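Print this page | E-mail this page

Call for participants: desk layout study, home workers

Prillen is recruiting adults who work at a desk at home for a study of how small items are placed, moved and put back during a working day. The items of interest are ordinary ones: mouse and pad, mugs, books, spray bottles, containers. The desk may stand in any room, including beside a window or behind a curtain.

Participants clear and reset their own desk twice a day, following a printed sheet. Each reset takes around 30 minutes. The study runs for 4 weeks, starting in November.
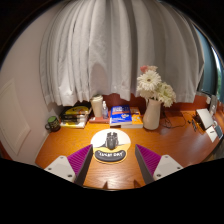

Applicants must be 18 or over and use a separate mouse on a fixed desk. Standing desks are accepted if kept at one height. Shared desks are not. Books and mugs normally kept at the back of the desk should stay there until the first session.

Payment is made in 2 equal parts, at the midpoint and on return of the final sheet. Travel is not required.

To apply, send your name, the width and depth of the desk, and a list of what is kept on it to Shiuli Selvanayagam. Questions about payment go to Tihomir Mladenović.

Contact | © Prillen | Back to top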